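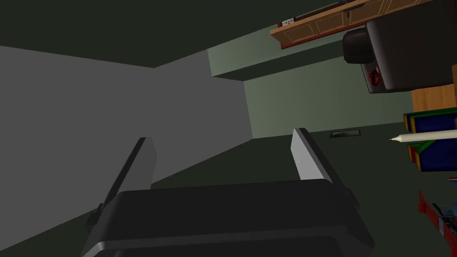
Gripper, open, with a grey wall behind

Kondelside coach and the Pleva video

backpocket_blues
So everyone's seen the clip by now. Coach of Kondelside on the dance floor at Pleva, tie off, two days after we got flogged by Eltelton. The club has put out a statement saying he is "disappointed in himself". Does anyone really believe he wrote that? It reads like it came from the same desk that told us the knee injuries in September were "minor soreness".

terrace_moth
I've watched it and I can't see what the crime is. He dances badly for about as long as it takes to boil an egg. There are 994 comments under the club's post and most of them are from people who haven't been to a game in years.

backpocket_blues
Never said crime. I said I don't believe the statement. Those are separate things.

wing_and_a_prayer
My question is why he was there at all. The team flew home and he didn't. The club line is that he stayed back for "family reasons". Fine, but Pleva doesn't open till 9 pm and I've never seen a family in it.

hardball_get
Does anyone know who filmed it? The account that put it up had no other posts. I'm not saying it was a set-up, I'd just like to see the whole thing before I call for a bloke's job. The bit we've got starts halfway through a song.

wing_and_a_prayer
What's in the other half that would make it better?

hardball_get
No idea. Neither have you.

terrace_moth
Fair point from hardball. I also read that a crowd of 2000 was "chanting for him to go" at training. Two thousand? You couldn't fit that many people along that fence if you stacked them. I was there and it was the usual lot with their dogs.

salesroad_end
Sales supporter here, so enjoy my opinion for what it's worth. We had the same carry-on with our last coach. Club says it's dealt with, the players say they're right behind him, then he's gone before the next home game and they all say it was mutual. I'd watch what the players don't say.

backpocket_blues
They haven't said much. The captain cancelled his radio spot with a "sore throat". Lot of it going round, apparently.

terrace_moth
People do get sore throats, mate.

wing_and_a_prayer
For me it comes down to the players. He fined two of them last season for being out late after a loss. Either the rule counts for him or it doesn't, and I haven't heard a word about him paying a fine.

hardball_get
That I agree with. Pay the fine, say so in public and get on with it. But I'd still want the full video.

backpocket_blues
You'll be waiting a while. Anyone got a spare for the Sales game? Not paying full price to watch that midfield.

salesroad_end
Plenty going at our end. Bring a coat, the roof leaks.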